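A Rocket Engine Test, From a Folding Chair

Sep 16, 2026

I finally got to hear one! After two summers of promising myself I'd go, I drove out past Ceren in August to catch the Calletti people firing their new upper stage engine on the test stand.

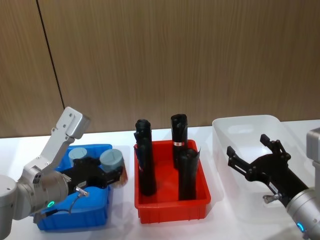

The public viewing spot is a gravel lot on a hill, and by the time I pulled in there was already a row of folding chairs along the fence (mine was the only one with a broken cup holder). It was 94 degrees and there is no shade up there. Bring a hat. Bring two hats.

The burn was supposed to happen at 4. Then there was a hold, and then another hold, and I ate all of my pretzels and most of the sandwich I was saving for the drive home. A guy with a radio scanner kept telling us it was a valve reading, but he'd also told us it was the wind, so who knows.

They lit it a little before 7. First you see the flash and this huge white cloud rolling out sideways, and it's completely silent, and you think oh, that's smaller than I expected - and then the sound gets to you. I felt it in my teeth. My car alarm went off. A little kid next to me laughed the entire time, and I might have been laughing too.

What I really want to know now is where this engine is going to fly. Calletti has only said it's meant for the Buthelezi rocket, the smaller one, and the pad work at Jetudetti still looks pretty far behind from what I've read. I'd love to see a launch next year, but I've been following this stuff long enough to add a year to any date I'm given.

A couple of notes if you want to go. The last gas station is in Ceren, and it closes early. The road up to the lot is rough, so take it slow if your car sits low like mine does. And bring ear protection for kids, the foam kind is fine - I saw plenty of families who had it and a few who wished they did.

I'm already watching for the next test notice. New chair first, though.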